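4.2 What shoppers look for in a small desk

I went into this part of the study thinking price would swamp everything else. It didn't, at least in the 80 interviews I did at the two Costedo stores. People talked about drawers. They talked about drawers before I'd even asked — where the stapler would go, where the kids' school papers would go, whether a hutch makes up for a skinny top.

I'd sorted the floor models into open desks and desks with storage above and below, following the scheme Sasaki used for kitchen carts. It's a rough fit for furniture, I admit, but it kept my coding sheet to a single page. Of the 80 shoppers, 50 stopped longer at the second kind, and plenty of them pulled a drawer open and shut a few times while we chatted (I do this too, so no judgment).

What I hadn't planned for was dressing. A nearly bare desktop seemed to invite people to imagine their own stuff on it, while flowers and frames up on the hutch got compliments but hardly any questions. So I added a line for decoration and went back in July to fill it in for all the desks. Figure 3 has one of the white ones, with three small-knobbed drawers on the left, a wide one on the right and pink artificial flowers on the hutch.

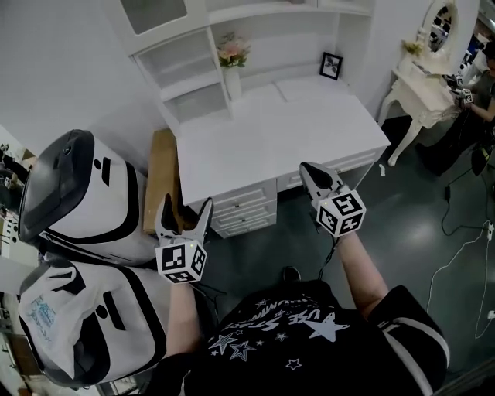

Figure 3. White desk with hutch, store display.

Brenda Iturra wrote back after reading a draft of this section that I was giving the drawers too much credit, and that in her experience shoppers open them mostly to see how well the thing is built. She may be right — my sheet has no way to tell a storage check from a quality check, and 19 of the interviews mention both in the same breath. I've left the coding as it was and take up her point again in Section 5.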